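Last updated: September

Wanted: one campaign coordinator for the Otarmont Biscuit Works Share Offer

The Palacios group plans to shut our biscuit factory in spring. The people of Otarmont have decided to buy it, and 1,126 of them have pledged money so far, several after reading the paperwork. We now need a paid person to turn pledges into payments before enthusiasm wears off.

You would answer questions from small investors, keep the pledge list straight, and book the hall for public meetings, which start at 7 p.m. and end when the free biscuits do. You'd report to Giang Dương, who ran the packing line and still talks over the noise of it.
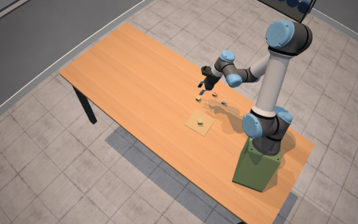
The post is 18 hours a week for 5 months. Pay is modest but arrives on time, a claim the last three owners couldn't always make. Evening work is certain. Glory is possible - please don't budget for it.

We'd like someone who has raised money before, can explain a share offer to a retired oven hand, and stays polite on the phone. A degree is fine. So is knowing how to fix the photocopier.

Send a resume and one page on why you want this to Diễm Kiều at the campaign office, Duvance Street. Former employees of the works are very welcome to apply, all 535 of you, though ideally in shifts.

Contact us | © Otarmont Share Offer Campaign | Back to top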